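Plush blankets and stuffed toys: what's worth the bother

I've read the advice to wash a plush blanket every week and I don't buy it. Ours is a thick red one with big flowers, it lives on top of a fleece bedspread, and it gets washed when it needs it. Weekly washing mostly wears down the pile. Shake it out of a window on Monday and leave it at that.

Fabric softener is the other thing I'd skip. Clunitz sells one "for plush" and I gave it 3 washes. The blanket came out flat and slightly greasy. Half the usual detergent and a second rinse did more. 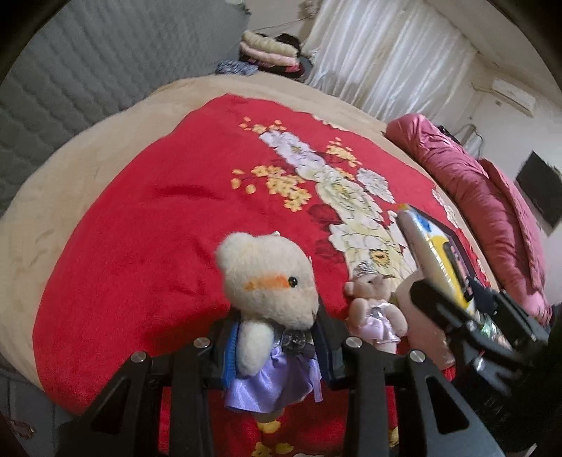 Stuffed bears are trickier once they wear clothes. Take off whatever comes off. Knit vests can go in cold water by hand, then lie flat on a towel. Satin skirts water-spot, so test the inside of the hem first. Anything shimmery, or a tiara, stays out of the machine, whatever the pillowcase people say.

Freezing them overnight to kill dust mites? Maybe. Fletcher Hoani swears by it, but the dead mites are still in there until you wash or vacuum the thing. A brush attachment with a piece of old stocking over it is fine for small bears with bead eyes.

Baking soda: harmless, messy, hard to get out of long fur. I wouldn't pay for the Garkora powder either. It smelled like baking soda to me.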